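How to sort out a chest of drawers (and keep it sorted)

2021-10-07
By Bjartur Kjærgaard

14 comments | 21 shares

When we moved to Brestville I promised myself that I would unpack the bedroom properly, and then of course I tipped three suitcases into the nearest drawers and shut them with my hip. It stayed that way until April. If you have a drawer that only opens a hand's width before something inside catches on the frame, then pull up a chair, because I have been there for longer than I care to say and I've got quite fond of the job of putting it right. 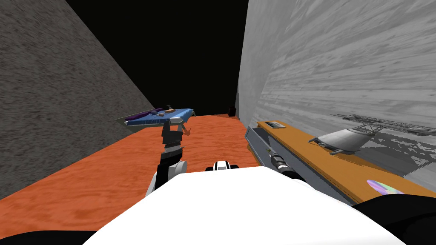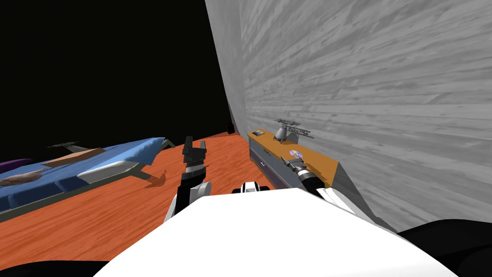
Set aside a morning for it, and start with the drawers while leaving the wardrobe well alone. Drawers are smaller, you can finish one before your tea goes cold, and a finished drawer gives you the heart to do the next. You'll also need somewhere to put things while you work. The bed is the obvious choice, but I find that whatever goes on the bed gets slept beside that night, so I like something I can carry. A tray with a flat top and thin metal edges, like the blue one in the first picture, will hold all the odds and ends that don't belong with clothes: buttons, foreign coins, the spare key to a bicycle you sold. Keep the top of the dresser clear as well if you can, even a low one, as you'll want it for folding later on.

Step one: empty one drawer completely

Only one, please! I know how tempting it is to have them all out at once and be done with it, but then you've got a floor you can't cross and nowhere to sit. Take everything out, right down to the lining paper, and give the inside a wipe with a cloth wrung out in warm water and a drop of washing-up liquid. Leave it open while you do the sorting so that the air can get in.

If the drawer sticks, rub a stub of plain candle along the runners. My grandmother used soap, and that works too, though it goes a bit crumbly after a year or so.

Step two: make your piles

I make a pile to keep, a pile to mend and a pile to pass on. The mending pile is the dangerous one. Mine once had 15 things in it, and I am not somebody who mends. These days I allow myself 3, and anything more has to go either back in the drawer as it is or off to the charity shop. You may be handier with a needle than I am, in which case carry on and ignore me.

Socks deserve a pile of their own. Pair what you can, and put the single ones in a paper bag somewhere out of the way. If their partners haven't turned up by the next wash but one, they can be cut up for polishing shoes (they're very good for it, especially the woolly ones).

Step three: fold to fit the drawer

Measure the depth of the drawer with your hand before you fold anything. A T-shirt folded in thirds lengthways and then in half, and in half again, will usually stand up on its edge, and then you can see the whole lot when you look down. Jumpers are happier lying flat, no more than four deep. Heavy things go in the bottom drawer and light things at the top, which also stops the whole chest from tipping forward when you pull the top one right out. If there are small children about, fix it to the wall with a proper bracket.

I divide the small drawers with boxes. Shoe boxes cut down with scissors are perfectly good, and so are the stiff card ones that Jirus tea comes in, if you happen to drink as much of it as we do. They do go soft at the corners after a while and you simply swap them.

Step four: the odds and ends

By now you'll have a fair collection of bits. Go through them last, sitting down, with the radio on. Keep one small tin for the things you really can't place, and when the lid won't close, have another look. I must have thrown out over 1,000 loose buttons in my life, and I have missed perhaps two of them.

Then do the next drawer. I like to go back over mine at the change of the season, when the thick socks come out, and it takes far less time than the first go did.

Next time I'll write about the airing cupboard, once I've been brave enough to open it.

Contact | © 2021 Bjartur Kjærgaard | Back to top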